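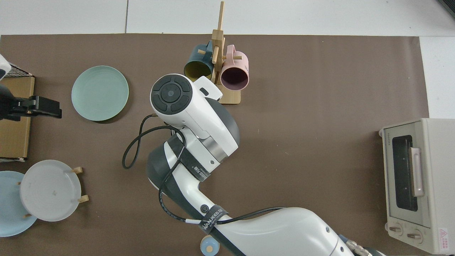 *Papel marrón sobre el tablero; alrededor, baldosa blanca.*

**De:** Urszula Walczak
**Para:** lista de conservación de planos y gran formato
**Asunto:** Re: Aplanado de papel vegetal: humectación y secado

Cameron Tipoki escribió:

> Hemos empezado con los planos enrollados del fondo Kurian y el papel vegetal nos da problemas que no teníamos con el papel de dibujo. Lo humectamos en cámara, lo pasamos a secantes y le ponemos peso. A la mañana siguiente el centro está plano, pero los bordes salen ondulados y en algunas hojas aparece un velo blanquecino en los pliegues antiguos.
>
> Tres dudas. ¿Cuánto tiempo de cámara dais al vegetal? ¿Secáis con tensión o solo con peso? ¿Alguien protege las mesas con papel marrón corriente, o es mejor ir directamente a poliéster?
>
> Cameron

Cameron:

Contesto con lo que hicimos en el fondo Ploltatel, que eran 281 planos, casi todos vegetales y bastantes con tinta y lápiz en la misma hoja.

**Tiempo de cámara.** No trabajamos con un tiempo fijo. El papel vegetal tiene las fibras muy refinadas y se dilata mucho más en una dirección que en la otra, de modo que el mismo intervalo deja una hoja sin relajar y la siguiente pasada. Abrimos y comprobamos: si el extremo libre del rollo cae por su peso sin recuperar la curva, la hoja sale. Si se ve brillo en superficie, ya es tarde. La membrana microporosa entre el fieltro húmedo y el objeto es obligatoria. Con nebulizador tuvimos resultados desiguales y lo abandonamos en la primera tanda.

El registrador Takotik que dejamos dentro de la cámara sirve para detectar fugas en la tapa, poco más. El sensor responde despacio y va por detrás de la hoja.

**Secado.** La ondulación de bordes que describes es la habitual cuando el perímetro seca antes que el centro. Lo que nos funcionó fue lo siguiente:

1. Secantes bastante mayores que el plano por los cuatro lados.
2. No tejido de poliéster entre hoja y secante, sin arrugas. Cualquier arruga se marca en el vegetal.
3. Primer cambio de secantes a los pocos minutos, sin esperar a que se noten húmedos.
4. Peso uniforme con tablero entero. Los pesos sueltos sobre cristal partido dejan escalones.
5. Segundo cambio antes de cerrar el taller, y reposo largo.

Usamos secante Dotetum de 200 g/m². El más ligero se abarquilla al cargarse de agua y transmite la deformación. Para las hojas rebeldes pasamos al montaje de secado duro-blando: fieltro por un lado, secante rígido por el otro. Lo aplicamos en seis planos, y en dos de ellos hubo que repetir porque el fieltro traía una costura.

Secado con tensión en bastidor: no lo recomiendo para vegetal con desgarros. La contracción es suficiente para abrirlos, y los injertos con almidón no siempre aguantan.

**Velo en los pliegues.** Hay que mirarlo con luz rasante y con luz transmitida antes de decidir. Si es rotura interna de la capa refinada, la transparencia se ha perdido por dispersión y no vuelve. Si es un residuo superficial, suele ceder en seco con esponja de caucho vulcanizado. En ningún caso lo frotaría con la hoja todavía húmeda. Conviene además revisar si el vegetal está impregnado con aceite o resina – los impregnados se comportan de otra manera en cámara y algunos exudan.

**Superficie de trabajo.** El papel marrón corriente lo admito como cubierta de mesa para tareas en seco: desenrollado, medición, siglado de carpetas. Es barato, se cambia en un momento y da contraste suficiente para ver los fragmentos claros. En húmedo no. Puede migrar color, la reserva alcalina es inexistente y las partículas del corte se quedan pegadas al reverso del plano. Para la fase húmeda, poliéster sobre tablero limpio, y se seca entre hoja y hoja. Si mantenéis el marrón debajo del poliéster por comodidad, que este sobresalga por todo el borde.

Queda una cuestión en la que no tengo criterio firme: las tintas de los sellos. En Ploltatel los violetas sangraron con humedad indirecta aunque la prueba con gota había dado negativo. Desde entonces hacemos la prueba dentro de la propia cámara, con un trozo de secante apoyado sobre una zona mínima del sello. Si alguien en la lista ha probado ciclododecano como fijativo temporal en vegetal, me interesa saber cuánto tarda en sublimar bajo peso.

Puedo pasarte la plantilla de ficha que usamos para anotar sentido de fibra, impregnación y cambios de secante. Está en hoja de cálculo, sin macros.

Saludos,
Urszula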